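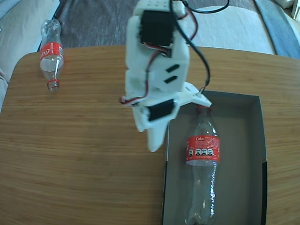
How do you write a book review that is useful for a person who has not read the book?

Write it for one reader who must decide if this book deserves their evenings, and tell them what kind of book it is, what it does well, where it becomes weak, and who will probably like it. Everything else is extra.

How to write a book review for a small website
By Venla Suominen
6/26/20 - 5 min read
14 shares - 3 comments

I have written reviews for our reading site for several years, and English is my third language, so I had to learn this work slowly. My first review had 1,825 words and most of them were the plot. The editor, Wafula Temba, sent it back with one line: "Now I don't need to read the novel." He was right, and I was angry for one evening. What follows is the method I use now.

Read with a pencil

I don't make long notes during the reading. I put a small mark in the margin when something stops me - a good sentence, a boring page, a person in the story who suddenly behaves like somebody else. If it is a library book, I use a paper strip and write the page number on it. For audio books I write down the chapter and the minute. When I finish, I wait one night and then look only at the marks. Some of them mean nothing to me anymore. The ones that still mean something are my review.

Write the opinion first

Before the review I write one sentence that nobody will see. For example, for Kalevi Hirvonen's thriller "Nondudari" my sentence was: "The first half is excellent and the ending is too fast." Every paragraph should have some connection with this sentence. If I cannot write it, I am not ready, and I go back to the marks.

Tell only the beginning of the plot

My rule is that I can tell what happens in the first quarter of the book. In "Nondudari" a customs officer named Olta finds her own signature on a document she has never seen. This is on page 9, so I can tell it. Who signed it I cannot tell, even with hints. Hints are dangerous. If you write "you will never guess who is behind it," the reader starts to suspect the nice uncle immediately.

Be careful also with series. If you review the third book, you may give away the ending of the first one without noticing. I put a short warning at the top, and I tell whether a new reader can start here.

Give proof for what you say

"The dialogue is great" is not yet a review. Choose one short piece of dialogue and quote it, or explain what it does. In my text about Lempi Kettunen's "The Hebden Letters" I wanted to say that the two sisters sound different from each other. So I quoted one line from each, and after this I needed only one more sentence. Check the quotation against the book, with every comma. If you have an advance copy, ask the publisher first, as the text may still change before printing.

Say what did not work

Many beginners are afraid of this part, and I was too. It helps me to write about the book and leave the writer out of it. "The middle chapters repeat the same argument" is fair. "The author was lazy" is something I cannot know. If you received the book for free, mention it in one plain line at the end. Readers don't mind it when they are told.

Sometimes the book is simply not for you. I don't enjoy very long family stories, and when I got one with 700 pages I told this in the second paragraph, so people could measure my complaints correctly.

Cut it

Our site asks for 285 words in the short reviews and more than double that in the long ones. I write too much, then I remove the first paragraph. Very often it is only me warming up. After this I read the text aloud, and where I lose my breath I make 2 sentences from one. Then I check the names, the title, the publisher and the name of the translator. Please don't forget the translator.

About stars

We don't give stars on our site, but if yours does, decide them before you write and don't change them afterwards to match your mood.

3 comments

Shadi Akl: The hidden sentence is a good idea. I tried it with a novel from Prosta Press that I had put off for weeks, and the review was done before dinner.

Wafula Temba: I still have the long one somewhere.

Venla Suominen: Please delete it.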